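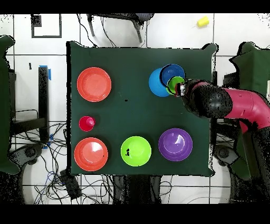

Reusable dishes at the Moura hall, from February

Starting in February, the hall kitchen in Moura will stop buying paper plates and foam cups. Groups that book the hall will use a shared set of reusable dishes, kept in the tall cupboard next to the sink and included in the normal booking fee.

The change follows a look at last year's supply bills. The hall bought 1097 packs of throwaway plates, bowls and cups, and most of that went out with the trash the same night. Pickup costs went up twice during the year, and the outside bins were often full before the truck came.

The new set covers 200 place settings. It was paid for with a $3000 grant from the Zalen waste fund, which also covered a second drying rack and new shelf liners. Larger events can borrow extra bowls from the Kalten hall, which has had its own set for two years. Please ask at least a week ahead, as Kalten's spring bookings fill up early.
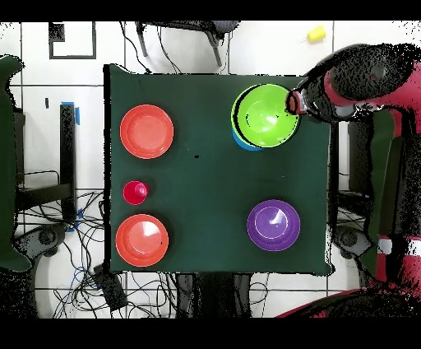
Plates, bowls and a cup on a green tablecloth.

Dishes should be scraped, washed and put back before the group leaves. The dishwasher takes about 33 plates per load and runs a short cycle. Use the top rack for cups. Knives and serving spoons are still washed by hand in the left sink, and the dish soap is on the shelf over it.

Stack each size on its own shelf. Shelf labels will go up at the end of the month.

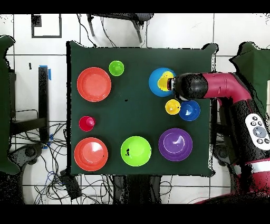
Groups that want to bring their own dishes may still do so, but foam is no longer allowed in the building. Paper napkins are fine and go in the compost bin by the back door. Coffee filters and tea bags go there too. Bottles and cans should be rinsed and left in the blue crate.

If a dish is chipped or cracked, leave it in the box marked "damaged" and note it on the sign-out sheet. There is no charge for normal wear. Missing items will be billed at cost after a reminder.

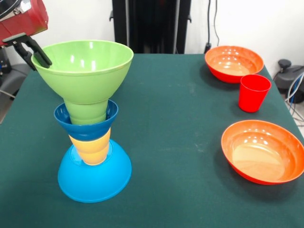 Photo: Sostosis

The sign-out sheet hangs inside the cupboard door. Write down the group name, what was taken and the time it was returned. The cupboard key is on the same ring as the kitchen key, and both go back in the lockbox by 10 p.m.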